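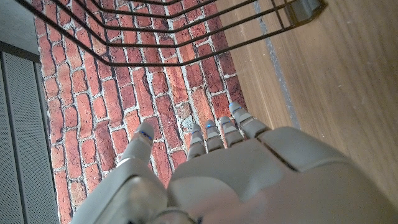

Tollusex Publishes Practice Guide for Bench Work With Two-Arm Robots

6 February 2019 – Tollusex has published a practice guide for laboratories and workshops that run two-arm robots with jointed hands at ordinary work tables. The guide, titled Gistard, sets out 13 rules for preparing the work area, routing cables, handling thin and flexible items, and recording stops. It is available now at no charge to member sites and will take effect for Tollusex site reviews in March.

Gistard applies to robots that work at a fixed table with a person present in the same room. It does not cover mobile robots in motion, robots inside closed cells, or machines fitted only with suction tools. Sites remain bound by the safety law and machine standards of the country in which they operate. Where Gistard and a legal requirement differ, the legal requirement applies.

The text was prepared by Tollusex with two member firms, Arnar and Haddad. Arnar drafted the sections on hands and wrists. Haddad drafted the sections on floor area and cable routing. A draft was sent to member sites for comment last year and drew 238 written remarks. Most concerned cable slack and the wording of the stop record, and both sections were rewritten as a result.

Work area

The guide requires each site to define a table zone and a floor zone before power is applied to the arms. The table zone is the full tabletop plus the space above it that either hand can reach. The floor zone includes the area under the table. Items that play no part in the task are to be listed on the setup sheet or removed. A fixed wall, post or door frame within reach of an arm must be entered in the sheet with its distance from the table edge.

Racks, boxes and other fixtures used in a task are to be placed against marks on the tabletop. Tape or thin drawn lines are both accepted. A fixture that has moved off its marks must be reset by hand with the arms stopped.

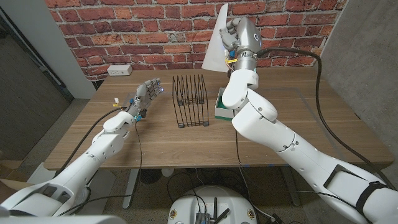 Two-arm robot at a work table, with a wire rack on the tabletop and a sheet of paper held in one hand.

Cables

Cables running outside the arm shell must have enough slack for the full range of wrist motion and must not form a loop that a hand can enter. Where a cable crosses the tabletop, its path is to be checked with each arm at its highest and lowest working position. Cables on the floor are to be kept clear of the place where the operator stands.

Tags on wrists and hands must stay readable and must be checked at every change of hand. The guide does not set a color for tags. It asks only that one site use one system.

Thin and flexible items

Paper, card and plastic sheet have a section of their own. A hand holding a sheet above the table is limited to 200 millimeters per second until the sheet is released. Insertion into a slotted rack is to be done at a lower speed, set by the site and written on the setup sheet. After 3 failed insertions in a row the run must be stopped and the rack position checked.

Status lights on a hand may be used as an aid, but they do not count as proof that the hand is without power. Before anyone reaches into the table zone, the stop must be confirmed at the main control – a light on the fingers or wrist is not enough.

Records

Every stop is to be logged with its time, the position of both arms and the item held, if any. Sites may use their own form or the one printed at the back of the guide. Stop records are to be kept for as long as the robot stays in service at the site.

Member sites can request the guide and the setup sheet through the Tollusex standards desk. Sites that already hold a Tollusex review certificate do not need to apply again before their next scheduled review.

About Tollusex

Tollusex writes and maintains working rules for robot users in research and light industry. Its member firms include Arnar and Haddad.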